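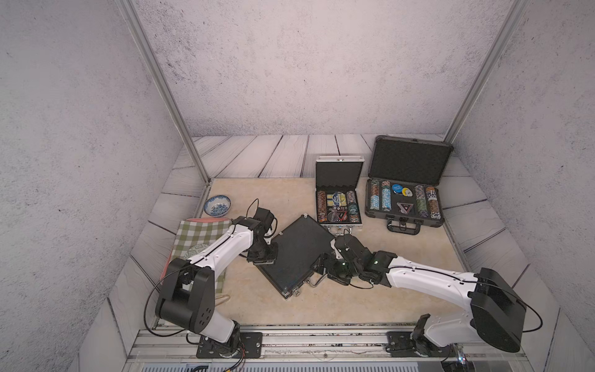

Figure 3. One of the two-arm stations during collection for the case-handling tasks. The two open poker cases stay at the back of the table; the closed case lies between the arms.

3.2 Collecting the demonstrations

All demonstrations were recorded at two stations, which we call Eltholm and Plostlow. Both follow the layout in Figure 3. Two arms of the same design are mounted along the near edge of the table, and each has a gripper. The walls around the table hide the rest of the lab from the cameras, so people walking past do not end up in the training data.

An operator drives the pair of arms through a second, smaller pair held in the hands. Joint positions of the hand-held pair are sent to the table arms as targets, and both the targets and the measured positions are stored with the camera streams. We do not smooth the targets before saving them. Early tests with smoothed targets gave cleaner plots but made the arms arrive late at handles and latches.

The case-handling set has four tasks: turning a closed case to face the operator side, lifting it by the handle, opening the latches, and raising the lid. We chose hard cases because they need both arms at once and because a small error at a latch ends the attempt. A closed case also has a smooth top that offers nothing to hold. The arms have to work at the handle, the latches or the outer edges, and operators differed in which of these they went to first. We left this choice open.

Before each episode the operator places the target case by hand, following a position and an angle shown on a monitor. Angles are drawn evenly over the full circle. Positions are drawn from the part of the table both grippers can reach. The other objects are not scripted. Operators were told to leave other things on the table and to move them between blocks of episodes, and they picked from a shelf of household items such as bowls, cloth bags and further cases. Open cases with their chips in view were allowed as long as they did not block the arms. We wanted the policy to see cases in more than one state from the start, because a policy trained only with a single closed case tended to reach for any dark flat shape.

Collection ran from July until 03/12/2025. We recorded 1,776 episodes, of which 979 were kept for training. The share kept is lower than we had planned for. Most of the rejected episodes come from the first weeks, when the grippers at Plostlow were closing with too little force and the handle slipped out partway through the lift. These were removed as a group, including some that looked fine on video, since the force readings could not be trusted. The remaining rejections were made one by one. An episode was dropped if a camera stream had gaps, if the operator touched an object by hand after the start signal, or if the task was not finished within 40 seconds.

Failed grasps followed by a successful second try were kept. Horacio Henríquez reviewed every episode of this kind and marked the time at which the recovery began. The marks are not used in training for the main results, but they are used in the recovery test in Section 5.

A total of 14 operators took part. None of them had used the hand-held arms before, and each did a short practice block that was not saved. We found large differences in speed between operators and smaller differences in the paths they took. The slowest operators produced long pauses near the latches, where the arms stand still while the person looks for a good angle. Pauses of this kind teach the policy to wait – sometimes without end – so we cut standing time down to half a second wherever neither arm was moving. The cut was made on the joint records first and then applied to all camera streams at the same points.

Each kept episode carries a one-sentence instruction written by the operator right after recording. We corrected spelling but did not make the wording uniform. The same case may be called "the box," "the black case" or "the one in the middle," and the policy is expected to cope with all of these.

The episodes were split by operator, with the data from two people held out for validation. We also tried splitting by date. Scores under that split were higher, most likely because blocks recorded close together share the same clutter, and we do not report them as main results. Files were converted with our in-house tool, Toten, which checks that the time stamps of the arms and cameras agree before an episode is written to the final set.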